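# Plundis: bottle opening set

Plundis holds 2,648 recordings of drink bottles being handled on a white table. There are 32 bottle types. Each type has its own folder, with a text file giving cap size, fill level and label color.

Brestow tea folder:

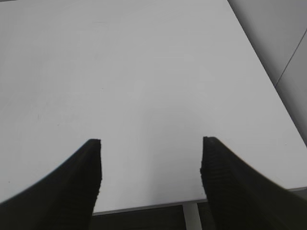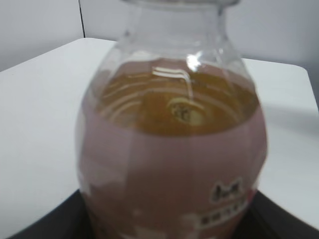
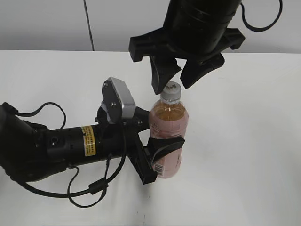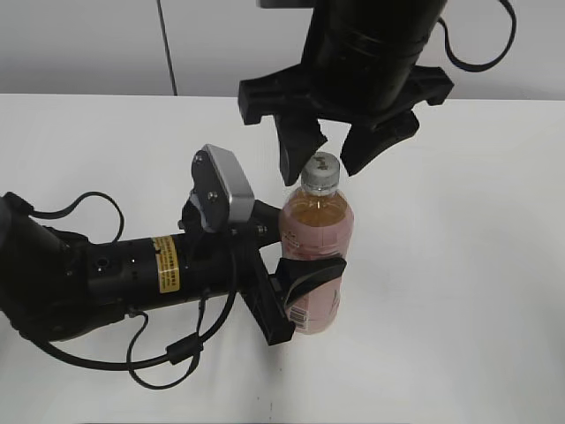

Are the bottles full?
Fill level varies by folder, from 300 ml up to the neck, and is listed in the text file.

Glass bottles are in a separate release, Flokemeck.

6 shares · 2 comments

**ruggiero_lab:** Cap sizes for the juice folders are missing.

**tbl_user:** Same for me, the milk ones were fine.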